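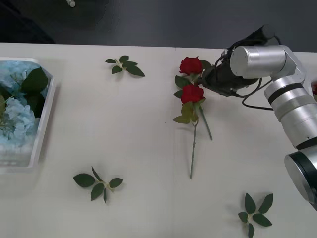

Jestport Clear Sorting Tray, flower size

4 min read

The makers call it "the florist's third hand." I have two hands and a bucket, and the bucket cost less, so I went in expecting to send this back.

What you get is a clear plastic tray with raised walls. There are no dividers, no lid, no feet. It comes in one size, sold singly or in a box of 11, and if you can think of a home flower arranger who needs 11 of them, please write in.

The pitch is that you sort stems and heads before you start arranging, so the table stays free for cutting. Fair enough. Blue hydrangea is where it earns some of its price. The heads are wide and floppy and they bully everything else on the table, and packing them into a walled tray with their big leaves tucked in does keep them in one place. Clear walls also mean you can check the ones at the bottom without digging, though I could say the same of a salad box.

Roses are another matter. A long-stemmed red rose doesn't fit unless you cut it down first, and then you've made a decision about your vase that the tray made for you. Mine stay on the table. So do the loose sprigs of rose leaves, which Jestport suggests you "file" along one side of the tray. I tried it. They slid under the hydrangea and I found them again when I was cleaning up. Leave them spread out on the tabletop where you can see which ones have nice even leaflets and which have been chewed.

Jestport says the plastic won't cloud. Mine has been washed 20 times and it has a haze in two corners. You may not care. The claim that it "keeps blooms fresh" I would ignore completely. It's a tray. It doesn't hold enough water to do anything for a hydrangea, and hydrangeas are thirsty. Get them into a bucket if you're stopping for lunch.

Compared with the Heitmann tray, this one has higher walls and a worse rim - the Heitmann has a rolled edge that's kinder to soft petals. The Budesar is cheaper and bends when you lift it full.

Worth having if you work with big-headed flowers on a small table. For anything with a long stem, save your money.

Comments (3)

Asmaa Ouali
I do tables for 100 guests at a hall in Flerville and I use four of these, but only for hydrangea and loose petals. Agree on the roses.

Loubna Bouzid
Did you wash it by hand or in the dishwasher? Mine went hazy in March after one hot cycle.

stemsandstuff
Bucket. Every time.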